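Durnine Gift Records -- read me first

Hi! I put this dataset together over the past year from the endowment reports at Durnine College, and I keep getting the same few emails about it, so it's time I wrote things down properly.

What's in the folder

gifts.csv has one row per gift, 600 rows in all. A gift here means a signed agreement, so a donor who gave to the same fund twice shows up twice. Please don't count donors by counting rows! Use the donor_key column for that.

funds.csv has one row per named fund. There are 18 of them, and the big ones are the Laver Scholarship, the Mohammed Nursing Fund and the Lunavico Teaching Award. Each row has the purpose as it was worded in the agreement, the school it supports, and whether the fund is paying out yet.

notes.txt is my running list of oddities. It's messy, sorry. I add to it whenever something bugs me.

Columns people ask about

gift_type is one of cash, stock, planned or match. "Planned" covers wills, trusts and life insurance all together. I wanted to split them, but the older reports don't say which is which and I wasn't going to guess.

amount is in whole dollars. For planned gifts it's the amount the college announced, and the money may be decades away. If you add up the whole column you'll get a lovely big number that doesn't mean much -- filter out the planned gifts first, then look at them separately.

restricted is yes or no. Yes means the agreement names a use, even a loose one like "student travel." Blank means I never found the wording.

school is the part of the college that gets the earnings. The college renamed a couple of departments along the way and I used the newer names everywhere. The old ones are in old_school if you need to match against a printed report.

Things I changed by hand

I merged 7 pairs of funds that were really the same fund spelled two ways. Gifts under $100 are left out, mostly because the reports lump them into one line at the bottom and there's nothing to put in a row.

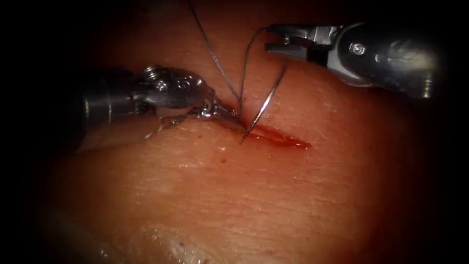
The Mohammed Nursing Fund gave me the most trouble of the lot. It started as a book allowance, then the family added to it and widened the purpose to cover equipment and lab fees, and the reports switch between the two descriptions from one page to the next. I kept the later wording in funds.csv and put the earlier one in notes.txt.

Known problems

Matching gifts from employers are sometimes credited to the employee and sometimes to the company. I followed whatever the report said, so it's uneven.

The Laver rows have no payout figures before the third report. I've asked, and I'll fill them in if they ever turn up.

Using it

Go ahead and use it for class, for a story, whatever you like. A credit line would be nice -- "Durnine Gift Records" is fine. Donors who asked to stay anonymous are anonymous here too, and please leave them that way.

Found a mistake? Open an issue with the row number and the page of the report you're looking at. I usually get to them on Friday.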